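The jumper drawer, and other things I put off

Saturday, 24 July 2021

I know, I know, it's July and I'm writing about jumpers. But it rained all morning in Wivbridge, the market was a washout, and the bottom drawer of my chest has been refusing to shut since February, so today was the day.

My rule (borrowed from my neighbour Ginette Vidal, who has the tidiest airing cupboard I've ever seen) is that everything comes out and gets looked at properly on the bed. No refolding things straight back in with your eyes shut, which is how I've done it for years. I put the checked pink and white sheet on first, the one with the puppy in the party hat, because it cheers me up and it doesn't leave bits on the wool like the old brushed cotton one did.

I can't fold knitwear to save my life. Shirts, fine. T-shirts, fine. But a jumper has those great long arms and they go everywhere! What I do now is lay it flat, smooth the body out with my hands, then bring one side over and pull the sleeve out straight so it isn't bunched up inside. Then the sleeve gets doubled back down, same again on the other side, and the whole thing goes up from the bottom. If you rush the sleeves you end up with a lump in the middle and the pile leans over like a drunk.

The pink one took me three goes. It's the soft fuzzy one with the little doodle face on the patch, and I'd forgotten how much I like it – I'm fairly sure I only wore it twice last winter. It's staying, obviously.

Not staying: the grey polo neck that itches, a cardigan with one button, and a cream thing I bought in Vustberg for 43 euros and have been too frightened of coffee to wear. They're in a bag by the front door for the charity shop. Let's see how long the bag lives there.

The drawer shuts now, if you lean on it. I've put a couple of cedar blocks at the back as we had moths in the spring and I'm not going through that again. Next weekend it's scarves, and I've got roughly 80 of those, so bring biscuits.
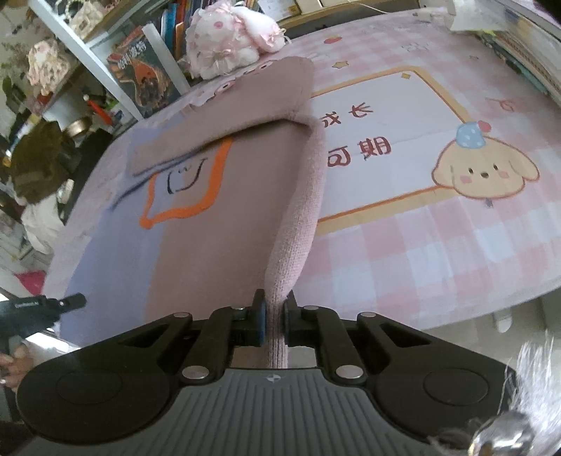

The pink one, sleeve out straight, on the puppy sheet.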